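Donnerstag, kurz vor Feierabend, nur schnell was zu den Greifregeln. Wir haben bei Travard ja seit Dezember das Merkblatt für die Handgreifer, eine Seite, mehr liest eh keiner. Punkt eins: Obst immer seitlich fassen, Stiel nach oben. Punkt zwei: beide Backen gleichzeitig anlegen, nicht erst links schieben und dann rechts nachdrücken -- gibt Druckstellen. Und nicht reißen!

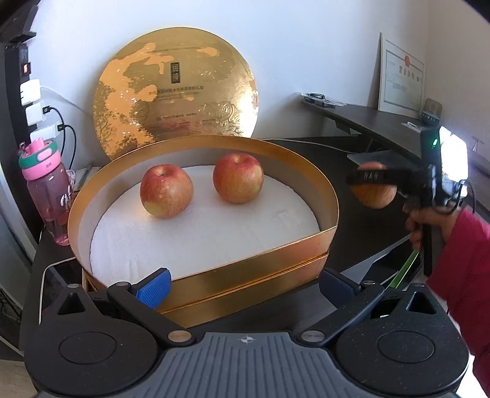
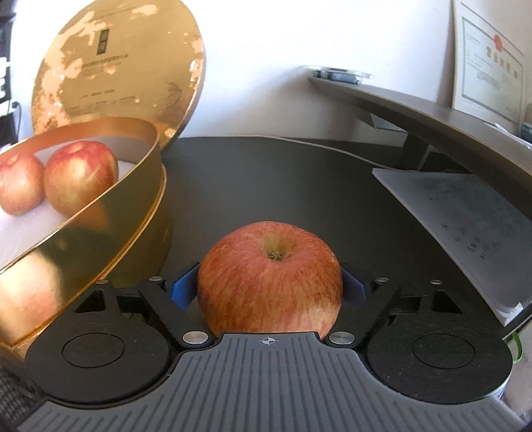

Äpfel und goldene Dose, beide Male.

Punkt drei fehlt im Merkblatt noch: Kabel. Gehören nach hinten, weg vom Arbeitsbereich, und zwar vor dem ersten Durchgang. Habs bei Lavetia anders gesehen, da wird erst nach 50 Durchgängen aufgeräumt. Halte ich für falsch.

Ausserdem: verpatzte Griffe bitte markieren und nicht löschen. Von 527 Aufnahmen sind 471 brauchbar, die restlichen will ich trozdem haben. Neue Fassung vom Merkblatt kommt nächste Woche, wenn ich dazu komme.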